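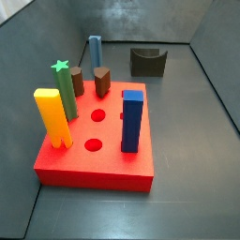 From: Shalini Mishra
To: sorter-demos list
Date: 31 October 2018
Subject: Re: Re: how many is enough, and what counts as a start

Yogesh, you wrote:

> I've gone through the whole Morkeston batch, all 1,761 episodes, and
> I'm worried about the starts. Nearly every one begins with the board
> bare and the pegs lined up along the back wall like a school photo. The
> policy has learnt that very well. Put one peg in before it begins and it
> goes and hovers over the nearest hole as though waiting for a bus.
>
> Can we agree on (a) a proper spread of half-done boards, (b) what we
> do about pegs that have fallen over, and (c) whether Clavlow's episodes
> can be mixed in, given that they will keep tidying up between runs?
>
> Yogesh

(a) Yes, and I've begun. The sort of thing I mean is five pegs in, a couple of round holes still open, the light blue one standing off at the back left and the black saddle-shaped block over towards the right. I've been setting these up by hand, and I can report that my idea of "random" is to put the green star next to the yellow arch every single time. Annapurna has offered to write a script that tells us which pegs go in and which stay out. Please do what the script says, even when it looks silly. Especially then.

My proposal is 30 episodes from each starting layout, then change the layout. Renu wanted 21 because that is how many she can do before her wrist complains. I have some sympathy, so if you are driving by hand on your own, stop at 21 and let the next person finish the set. Put both sets of initials in the log.

(b) Leave them down. If a peg goes over during an episode, carry on and try to pick it up from where it is. I know it looks bad. We have hundreds of lovely clean insertions and hardly any recoveries, and the arm can't learn to get out of trouble from people who never get into any. The only thing I'd bin is an episode where a hand comes into view. Madhu, I have now seen your watch more often than I've seen you.

(c) Mix them in, but tag them. Clavlow use the Daron controller, which is slower on the way down, and I'd like to be able to pull those out again if the thing starts descending like a lift in a department store.

Two smaller matters. The dark brown pegs are hard going for the camera against the dark grey walls. I'd rather not repaint them, having once repainted something halfway through a collection and spent most of February regretting it. Can somebody try the lamp a bit lower? There's a bright patch on the back wall as it is, so please don't simply turn it up.

And the scuffs on the floor stay. Uniyal's lot scrubbed theirs and then wondered why the old model had gone peculiar.

I have the rig until Renu wants it back. Script first, please, Annapurna, then I'll start on the next 2 layouts.

Shalini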